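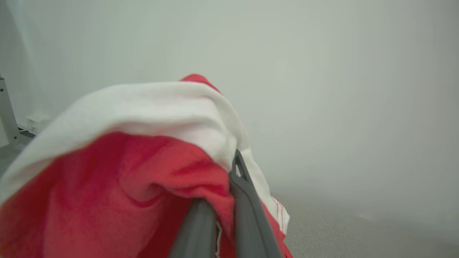 Eliseo Barrera m'a écrit que chez lui, le plus dur à montrer au bras, c'est le tissu : les boîtes et les gobelets passent en une matinée, et dès qu'on sort une étoffe un peu molle, tout est à reprendre. Eh bien oui, pareil dans mon atelier ! Je vous mets donc mes petits trucs en vrac, notés au fil des séances de guidage.

D'abord, ralentissez. Moi je voulais aller vite (on s'ennuie, derrière les manettes), et mes meilleures démonstrations sont les plus lentes. Une prise de tissu, chez moi, c'est 19 secondes du départ au lâcher, et je ne cherche plus à descendre en dessous.

Pincez près d'un bord ou d'un ourlet quand vous en voyez un. En plein milieu du tas, les doigts ramassent trois plis d'un coup et après, bonjour pour étaler !

Avec une étoffe à deux couleurs, rouge et blanc par exemple, on repère bien mieux l'envers et l'endroit sur la caméra du poignet. Le feutre et la polaire s'attrapent bien. Les doublures glissantes, je les garde pour la fin — et encore, les jours de patience.

Changez la position de départ à chaque essai. J'avais enregistré 45 démonstrations avec le tissu jeté toujours au même endroit, et le bras ne savait rien faire dix centimètres plus loin. J'ai tout recommencé en septembre, en grognant.

Si vous ratez une prise, rouvrez les doigts, reculez un peu, recommencez, et gardez l'enregistrement à part. Shiyu Ding les range dans un dossier « rattrapages » et j'ai copié l'idée sans vergogne.

Pour guider à la main, coude posé sur la table, sinon on tremble et le bras apprend à trembler aussi. Et faites une pause toutes les 3 séries, avec un café loin des câbles.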